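Automation at the Drerketero collection depot

The Drerketero depot is a storage and lending facility operated by Dahlgren, a supplier of furnishings and decorative objects to theaters, hotels and exhibition houses. It is known mainly for the gradual introduction of robot arms into the handling of returned goods, a program that began in February 2017 under the name Arby. The program has been cited in trade discussions of how mixed, fragile stock can be moved by machine, and of what such a change means for handling staff.

Goods handled at the depot vary widely in shape and weight. A single table may hold statuettes, lamps, bowls and a basketball, and layouts of this kind are first worked through in simulation.

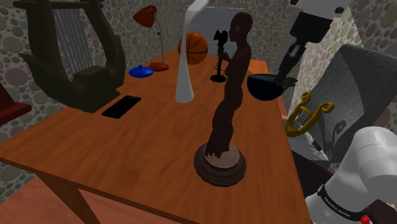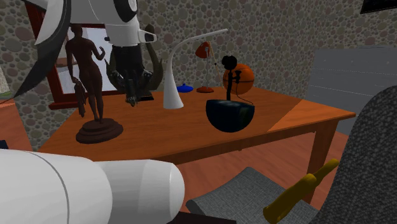 Background

Before the program, returned objects were unpacked, checked and shelved entirely by hand. The work was divided between a receiving group and a shelving group, and most employees stayed in one group for the whole of their service. Breakage was recorded on paper cards kept with each object. Dahlgren's own review of the old system found that the heaviest strain fell on the receiving group, whose members lifted, turned and set down objects throughout the shift.

Earlier attempts at automation had been limited to conveyors and lifting tables. These helped with crates but did nothing for loose objects. Statuettes, stringed instruments and lamps with thin stems had no common shape, and the fixed tooling then in use could not be changed quickly enough between one piece and the next.

The Arby program

Arby combines a robot arm and gripper with planning software named Sekton. Before a new type of object is released for machine handling, its shape is entered into Sekton and placed in a simulated room with furniture and other stock. Staff then study possible approaches to the object and mark the places where contact is allowed. Narrow necks, strings and shades are usually closed to contact, while bases and pedestals are usually open.

By the end of its first full year the program's catalog held 2407 object records. Of these, 238 were marked as manual only, a class that includes most stringed instruments. An object in this class is passed to an employee and is not offered to the arm at all.

The simulated rooms are kept crowded on purpose. Returned stock seldom arrives in order, and a plan that works on a clear surface may fail where a chair back or a tall lamp stands in the path of the arm. Different rooms and camera positions are used so that planners can examine the same kind of arrangement from more than one side.

Effects on staff

No positions were closed when the program began, but the content of several changed. The receiving and shelving groups were merged, and 9 employees were retrained as planners. Planners spend most of the shift at a screen, reviewing simulated layouts and correcting contact marks. The remaining handlers work with manual-only objects and with pieces the arm has set aside as uncertain.

The change was received unevenly. Handlers reported less lifting, and the rotation of tasks was generally welcomed. Planners, on the other hand, described the screen work as tiring in a different way, and several asked to spend part of each week on the floor. Dahlgren agreed to a rotation of 2 floor shifts a week for every planner. The rule took effect on Jul 23, 2018, and remains part of the depot's work agreement.

Pay was a longer dispute. Experienced handlers argued that their knowledge — which lamp is top-heavy, which pedestal is loose on its figure — had been written into Sekton without any change in grade. A revised pay scale later placed planners and senior handlers at the same level. It also gave handlers the right to move an object to the manual-only class on their own judgment, subject to review.

Training

New employees begin with manual handling and do not use Sekton until they have completed a supervised period in receiving. The order was chosen at the request of the senior handlers. Instruction covers lifting, packing, the reading of object records and safe conduct near the arm, including the stop procedure.

See also

Collection management
Industrial robot
Job rotation
Robot simulation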